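House rules for two arms and a bed

Last week Shona Dunstan asked me to send her our rules for working with the arms in a furnished room. I answered that we have them, and then I opened the file and was a little ashamed. It was a list of 106 lines, written by different people, and many lines were saying the same thing with other words. So I sat down and made it short. She told me other groups may want to read it too, and therefore I put it on my blog.

Please understand that I write as an operator. I am not a safety engineer, and the rules below do not replace a risk assessment. At Skadero we have a proper document for that, with signatures. My rules are for the smaller matters, which decide if a day of recording is worth keeping.

Before the arms have power

Walk to the stop button and put your hand on it. Do it every time, also after lunch. On the Fernar project we had the button on a shelf that was easy to reach when standing, but the operator was sitting. We found this during a drill, fortunately.

One person speaks. The second person may say only "stop", and when it is said, the first person stops and asks later. I come from a place where it is polite to explain yourself before you interrupt, and this rule was hard for me in the beginning.

Look at the cables with the arms folded, and then again with the arms stretched forward. A cable that hangs nicely in the first position can make a big loop in the second one. The loop has to be large enough for the wrist to turn, but it should not reach the objects. We had 7 stops in one month from cables alone, and I think most of them could be seen in advance by a person who looked for two minutes.

Soft things

Most of our old rules were written for tables. A bed is different. The surface gives way when you press on it, so the height you measured in the morning is not the height at the place where you grasp. My rule is to come from above slowly, and never to use the mattress as a stop for the fingers. Quilted fabric is also easy to pinch together with the thing you want. If the fabric lifts, open the gripper and go back up. Do not pull to see what happens.

With a plush pillow, two arms should close from the sides at the same speed. If one side arrives first, the pillow turns, and the operator begins to chase it. We wrote in the old file "use moderate force", and I removed it, as it means something different to each person. Now the rule says: stop closing when the pillow keeps its place, and check before lifting.

Small things on soft things are the most difficult. A bottle cap sits a little in the fabric and the fingers need to go around it. Keep the gripper open until you are over the cap, and keep the other arm still.

What stays on the bed

We argued about this for a long time. Puvel, where I worked before, cleared everything which was not in the task. It makes good numbers, but a bedroom does not look like that. In our rule, things may stay if they cannot break, cannot spill and cannot roll under a joint. Books are allowed if they are closed. Liquids go away from the bed, and I would like this rule to be stricter than it is now.

Two moments at the same bed, first with the pink pillow and then with the green cap:
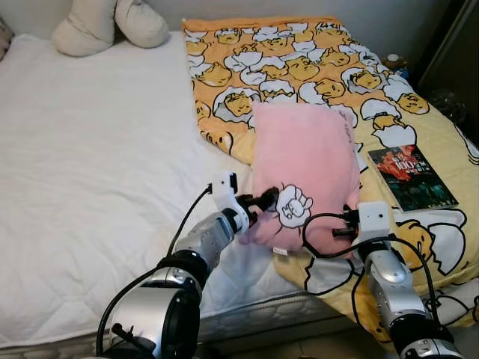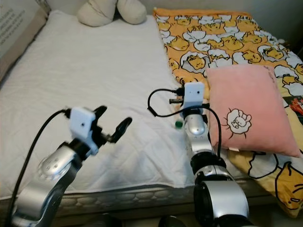
Writing it down

Each recording gets a number and one sentence. The sentence must say what was on the bed at the start and who was operating. "Same as before" is forbidden. I went through 238 entries in July and 219 of them were good enough to use. The others were not bad recordings, only I could not know what they were, and this is a sad reason for throwing away work.

Failures are kept. I put this rule in capital letters in the file, and Kingi, our logging tool, now asks twice before it lets you delete something. Some new operators feel that a failed grasp is their personal fault and want to remove it quickly. I try to tell them on the first day that we need these too.

There is one point I have left open, and it is how long one person should operate without a pause. We change after each set now, but the sets are not of equal length, so it is not really a rule. If your group has a number for this, please write it to me with some words about how you chose it. Shona has already promised to send hers.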